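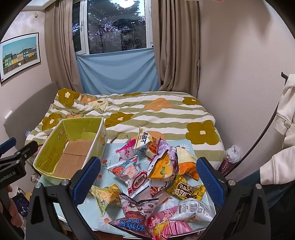 Figure 3. Snack packages and an open carton on a folding-style table in a bedroom.

Journal > Ordinary Storage > Full text
Abstract Methods Results References Contents

4.2 The carton and the pile

I went into this part of the study thinking that people store snacks in kitchens. I grew up in a house where they lived on a high shelf, and I guess I never got over it! But of the 16 households we visited in Lokcombe, a good many kept at least some of their snacks in a bedroom, and that changed what I wanted to ask them.

The table in Figure 3 is a nice case. It stands in front of the bed, with a pale blue daisy-print cover, and the carton is right there beside the pile. I've come to think of this as a "spread" (Kulsoom Mirani's word, and I've stolen it). In a spread, everything is out where you can see it - the bags overlap, one or two stand up at the back, and you pick by color and picture long before you read anything. The upright Oishi bag, white and yellow, is the kind of package people told us they grab first, simply because it's tall enough to show over the others.

Cartons are trickier. The one in the figure has no lid, lime-green inner walls and brown cardboard along the bottom, and a torn patch shows on the far wall. When I asked people about boxes like it, Razia Ghumman and I kept getting two answers. Some said a carton is for hiding snacks from themselves. Others said it's for carrying them to another room, and they were a bit puzzled that we'd asked (fair enough).

We had planned to sort bags by size, following the scheme in Bhutto and Rizvi, but soft bags don't sort that way. A puffy one takes up twice the space of a flat one and then squashes down to nothing when you lean on it. So in November we dropped size and coded by how a bag sits: upright, flat or leaning. Faisal Satti recoded the first 2 visits to match, and the leaning group came out much bigger than I'd expected. I come back to leaning bags in Section 5, where the Standstead homes give us something to compare them with.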